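Press release
Zeltthorpe, 3/28/23

Can a machine fold the washing yet? Pradska publishes results from its laundry trial

Pradska, a company for household automation in Zeltthorpe, today publishes the results of its first laundry trial. The short answer is: sometimes, and slowly.

In the trial a robot arm with a two-fingered gripper had to pick up a single cloth from a table, spread it and fold it in half. It made 800 attempts with 38 different cloths. Towels and napkins went best. Fitted sheets were taken out of the trial after 2 days.

"A cup has the same shape each time you meet it. A cloth does not," says Birthe Ragnarsson, head of research at Pradska. "The gripper can hold a fold quite well. To know which fold it should hold is the difficult part, and there we still have much work."

The company also asked 13 workers at the Mirbridge laundry to watch the arm and give their opinion. Xiomara Ferreira, shift leader in Mirbridge, was not worried for her job. "I would finish the whole basket before it has found the corner," she says. "But for the night shift I would like to have one, if it becomes faster."

Pradska does not plan to sell a folding machine at present. A second trial, with shirts, starts in April. The full report is sent free of charge on request.

Press contact: Roald Solheim, Pradska, Zeltthorpe
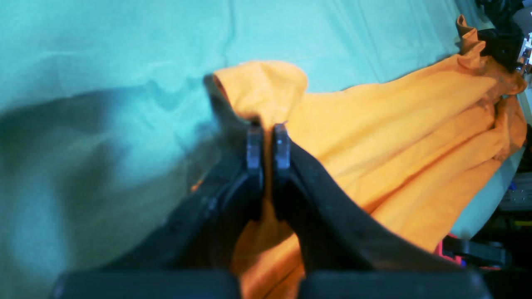 The two-fingered gripper holds a fold of orange cloth. Photo: Pradska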